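Search this site Go
Print this page | E-mail this article

Colored Block Set Adopted for Sorting and Stacking Trials

2 March 2011

DRALTBRIDGE - The Rotia test bench has switched to painted wooden cubes for its sorting and stacking trials, project lead Lucrezia Pagano said. The cubes replace molded parts supplied by Drarkance, which were dropped in February after edge wear affected placement readings.
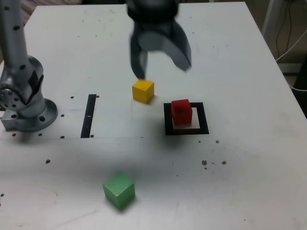

Placement is scored against a square of black tape fixed to the white tabletop. A cube counts as placed when its whole base rests on the white interior. The red cube at the upper left of the square, its base overlapping the tape on two sides, would be logged as a partial. The yellow and green cubes are outside the marker and carry no score.

Edges are checked before each run.
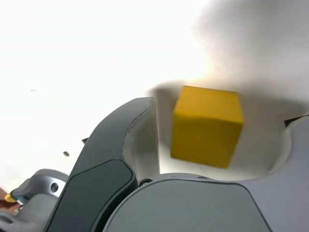

Yellow cube, with softly rounded edges, between the gripper fingers.

The bench has logged 164 placements with the new set. Runs are grouped in blocks of 10, and the first report will cover 100 placements. 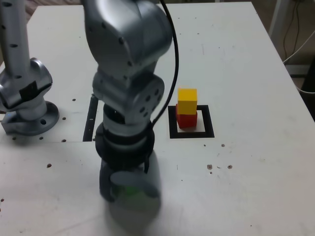 Stacking is scored separately under a procedure written by Kristóf Bodnár of Szilágyi. The lower cube must stand inside the marker, and the upper cube may be offset as long as it stays supported. Yellow on red, slightly out of line, is within the rule. Offset is recorded but does not reduce the score.

Sign up for our weekly e-mail newsletter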